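Rules for Robots That Share a Room With People

A robot arm does not know you are there. It has motors and a program, and it goes where the program sends it. If your hand is in the way, the arm may push on it just as it would push on a toy or a table. This is why people who work with robot arms follow safety rules.

Some of the rules are called standards. A standard is a set of rules that many people have agreed on and written down. There are standards for bike helmets, for light plugs and for playground slides. There are standards for robots, too. They tell the people who build robots how to make them safer, and they tell the people who use robots how to set them up.

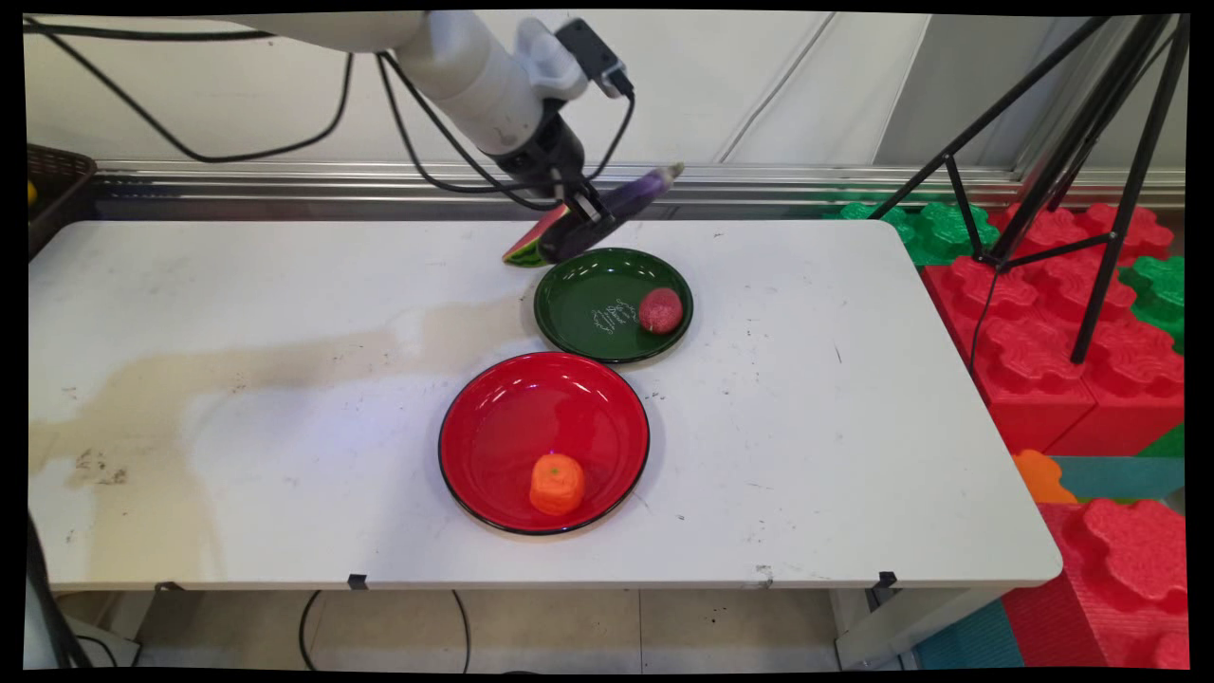 By Ellard Zisitz | Grotberg Science Pages for Kids | 2018-03-01

Picking up a toy eggplant looks like an easy job. Even so, a robot arm needs rules for it.

Rule one: know the reach

Every arm has a farthest point it can get to. Before the arm is turned on, someone works out where that point is, in every direction. The space inside is called the robot's work area. At the Barua Workshop in Grotberg, the practice arm can reach 74 centimeters from its base. The workshop keeps visitors 2 meters back, which leaves plenty of extra room.

Rule two: have a stop button

A stop button is big and easy to push. It is usually red. When someone pushes it, the arm must stop. The button has to be close enough to grab without walking past the robot. People test it at the start of the day – even if it worked fine the day before.

Rule three: go slowly

A slow arm gives people time to move away. It also bumps less hard. When a new program is tried for the first time, the arm runs at a low speed. The workshop has a checklist with 44 lines on it, and "set the speed to low" comes near the top.

Rule four: do not squeeze too hard

The part that holds things is called a gripper. Many grippers have two fingers that close like a pinch. The place between them is a pinch point, so fingers should stay out of it. The gripper's strength also has to match the job. Too much force can crush a soft toy, and too little lets it drop.

Rule five: watch the cables

Cables carry power and signals. A cable on a moving arm needs enough slack to bend, but a loop that is too big can catch on something. People check for this by moving the arm slowly through its whole path.

Who checks the rules?

Before a robot is used, someone makes a list of what could go wrong. This is called a risk assessment. For each danger, they write down how to make it smaller. If the robot gets a new tool or a new job, the list has to be looked at again.

Words to know

Gripper: the part of a robot that holds things.
Pinch point: a place where a finger could get squeezed.
Standard: rules that many people have agreed to use.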